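A Case for Writing the Soft-Object Rule Before the Rigid One

2024-04-10

The Bumthorpe practice notes for gripper demonstrations run to 22 pages. Rigid objects get 14 of them. Cloth, mesh, foam and paper share 2, and most of that space repeats the rigid rules with the word "gently" added. I have worked from the notes since December and I think the proportions are wrong.

A rule for a rigid object can be short. The part has a known width, the jaws close to that width, and the operator stops. A foam fruit sleeve has no single width. Pressed flat it is a lattice pad. Picked up by one corner it may open, fold or twist, and the next attempt starts from a shape the notes did not describe. Two operators following the same sentence can produce records that cannot be compared.

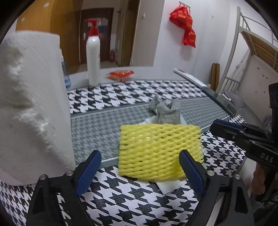 The usual answer is to fix the starting shape. Sandow's house rules do this: each deformable item is returned to a marked outline before every attempt. The method is tidy and easy to audit. It also removes most of the variation that makes soft items worth recording. A policy trained on one outline learns the outline.

I would keep the starting shape free and fix three other things.

Contact point. The operator should state before closing whether the grasp is at an edge, a corner or the middle of the item. Orko's log sheet has a column for this, and it is often left blank. A blank should void the attempt.

Layers. Mesh and cloth are often set down over paper or other thin material. Picking up the top layer alone is one task, and picking up both is another. The notes treat the second as a minor error. It should carry its own code, with no penalty attached, so that it can be sorted later.

Surroundings. A patterned cloth, a bottle and a paper towel roll are normal table contents. The notes ask for a cleared surface "where practical," which every site reads differently. Either list what must be removed or drop the clause. I favor dropping it and requiring only that items stay put for the length of one attempt.

Work with two grippers needs one more line. The notes say nothing on which tool has priority when both could reach the same item. Operators settle it by habit, and the habit differs by shift. The session sheet should name a lead tool, and the other should stay open until the lead has closed.
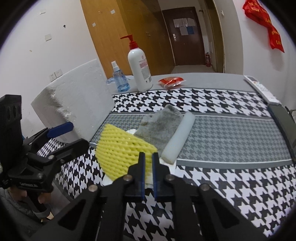 Objections

Schnyder's reviewers have argued that free starting shapes raise the number of failed attempts and therefore the cost per usable record. The first part is correct. The second depends on what counts as usable. A failed grasp with a stated contact point and a layer code can still be used. A successful one with neither is hard to place anywhere.

A second objection is operator load. My proposed sheet has 9 fields, and people skip fields. The remedy is to cut the ones that do not affect sorting, starting with the free-text comment, which is rarely filled in the same way twice.

The next revision of the notes is open for comment. I have submitted the contact point and layer clauses as separate items so that one can be adopted without the other. The lead-tool clause is in the same submission, with draft wording for the session sheet.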